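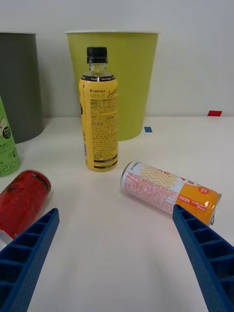 A drink bottle with a yellow label. Bottles like it would carry a deposit under the plan.

Gachanja shoppers to pay bottle deposit from April

3/13/19

Shoppers in Gachanja will pay a small deposit on every bottled and canned drink from April, under a plan the town council says will clean up the streets and push up recycling. Whether it will do either is far from clear.

The scheme will be run by Flunarov, a waste firm that already empties the bins in the north of the town. Customers will hand over an extra 12p on each drink and get it back when they return the empty to one of 16 collection points. The council has called the plan "simple, fair and long overdue". It is certainly overdue, having first been promised before the last two local elections.

Simple is another matter. The published list of collection points puts nine of them within walking distance of the market square and only one on the Clirkby estate, where litter complaints are highest. That one is in the car park of a garden centre that shuts at four in the afternoon. Asked how people who work normal hours are meant to use it, a council spokesman said opening times were "under review". 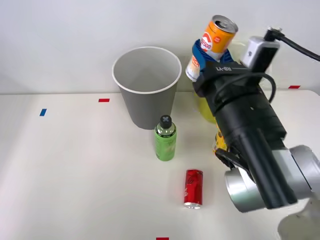 The rules on what counts have changed twice during the planning stage, and the version now on the council website runs to several pages. Glass is out, after pubs objected. Cartons are out too, and nothing has been said about why. What remains is much the sort of thing left over from a lunch break, a small green plastic bottle, say, or a slim red drinks can lying on its side. Paper cups will carry no deposit at all, although the council's own litter survey last year found more of them on the pavement than anything else.

Upendo Biwott, who has run a corner shop on the Clirkby estate for years, said she had been sent a poster and a roll of stickers but no answer to her main question. "If a customer buys a drink here and the nearest place to take it back is a bus ride away, who do they shout at?" she said. "They will shout at me. The bus costs more than the deposit on a whole bag of cans."

Small shops can apply to become collection points themselves. The handling fee on offer has not been published, and the form asks owners to set aside storage space that many of them do not have. Ms Biwott said she had read it twice and put it in a drawer.

Councillor Faraji Obura, who has led the plan, said the critics were looking for problems. "People return things when there is money in it," he said. "We saw that in the trial and we will see it again." He would not say what return rate the council expects in the first year, or what would happen to deposits that are never claimed. The contract, part of which was released last week, suggests that Flunarov keeps them.

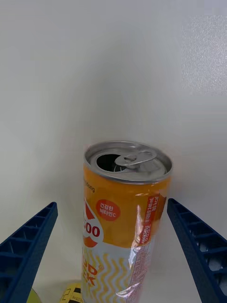 Trial figures raise questions

The trial Mr Obura refers to took place last autumn at the Ditenov business park, on the edge of town. The council says it was a success and quotes a return rate well above its target. The short report behind that claim shows that 140 households were invited to take part and that they were picked from people who had already signed up to a recycling newsletter. Staff also collected empties from the door, a service that will not be offered in April.

Ánh Đỗ, who lectures on household waste at a nearby college, said the trial told the council very little. "They asked keen people to do an easy thing, and the keen people did it," she said. "I would like a deposit scheme to work. I have no idea from this report if theirs will."

Cost is the other sore point. The council has set aside almost £354,000 for the first year, most of it for machines and advertising. Residents' group leader Tatu Minja said the same money could have paid for bins to be emptied more often on the estates, which his members have been requesting for some time. The council said it had looked at other options – it did not say which ones – and that deposits offered the best value.

Flunarov did not reply to questions about unclaimed deposits or the garden centre site. A public meeting is planned before the launch, though a room has yet to be booked. Posters explaining how to sort empties are due to go up in schools and libraries later this month.
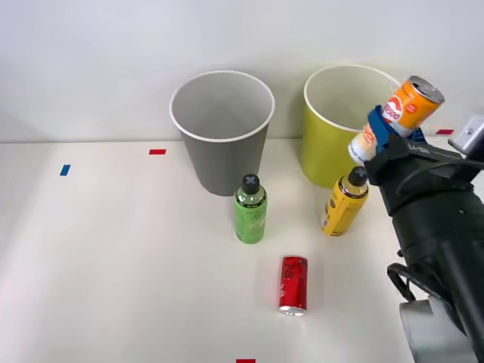

Plastic drink bottles in front of grey and yellow-green paper cups. Cups fall outside the deposit plan.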